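# An afternoon at the Tomar open day

Notes by Pramila Maurya, 5/4/21

I've walked past the Tomar building more times than I can remember and always thought it was a storage place. Then a flyer turned up at the library: open day, computer repair and reuse workshop, come and look around, free tea. I am exactly the kind of person who shows up for that (the tea helped), so I dragged my cousin Amrit Hiebert along and we got there just after lunch.

You go in through the loading door and straight away there are shelves. So many shelves! Laptops stacked like books, a whole bay of keyboards, boxes of power cords tied up with bits of string. Each tower that comes in gets a paper tag with a number and a short note in pencil, and I spent far too long reading those. "Fan noise." "Smells of dog." "Will not wake up." One just said "Grandpa's."

Lalit Bisht took our group around, 7 of us in all, including a boy who knew more than the rest of us put together and was very patient about it. The workshop takes in old office and school machines, wipes them, fixes what can be fixed and passes them on to families and small clubs in town. They sent out 400 last year. The ones that can't be saved get taken apart for pieces, and the pieces go into drawers, and the drawers are a whole world of their own. I'll come back to the drawers.

The part I had been hoping for was the benches, where the cases get opened up. I've owned computers my entire adult life and had never once looked inside one with someone standing next to me who could tell me what I was looking at.

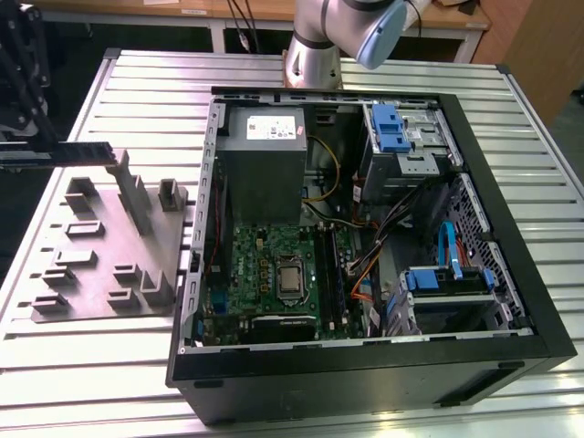 *Reading time: 4 minutes*

Lalit started us off with the tower lying on its side with the panel off, and asked what we thought the big gray block in the corner was. Amrit said the engine, and that got a laugh, but it's not a terrible answer. It's the power supply. Everything else in there is waiting on it.

The bit I loved most was the processor. It was sitting in its socket with no cooler over it, so you could see the plain silver square of it, and I couldn't get over how small it is next to all that metal and cable. Lalit told us the cooler normally covers it completely, with a dab of gray paste in between, and that old paste dries up like toothpaste left on a sink. He had a little dish of scrapings to prove it. Lovely and disgusting.

Then the memory. There was a module in one of the slots, and the boy got to explain to the grown-ups that adding more is about the cheapest way to make a slow machine feel young again. Lalit let him have the floor for a good while. I asked about the bright blue plastic bits on the drive cages, which I'd taken for decoration, and learned they're tabs you squeeze or flip to get a drive out without hunting for a screwdriver. I'm easily pleased, but what a nice thing for somebody to have thought of!

We all got to try something at the next bench over. Mine was seating a memory stick in a practice board. You have to push harder than feels polite, and the click when it goes in gave me a proper jolt of joy. Amrit had to untangle and sort cables by plug type, and went very quiet and serious over it.

Now, the drawers. Inese Sproģis looks after them, in a side room with a long counter and a radio playing. Screws by size, fans by width, ribbon cables rolled up like belts. She let us pull open anything we liked as long as it went back the way it came. There's one drawer of nothing but tiny rubber feet. I'd have stayed in there until closing.

A few practical things if you're thinking of going to the next one, which is in August:

- Entry is free. Tea is free too, and cake is 2 dollars a slice. Get the lemon.
- You can drop off old machines at the loading door. Bring the power cord if you still have it.
- Refurbished towers were on sale from 50 dollars, and the good ones had gone by the time we reached the table.
- Parking is tight, so walk if you can.
- Wear a sweater. The workshop end is chilly.

I came home and looked at the old tower under my desk quite differently. It's been making a grinding sound since the winter, and Lalit said to bring it in and we'd open it up together. Amrit has already asked if she can come.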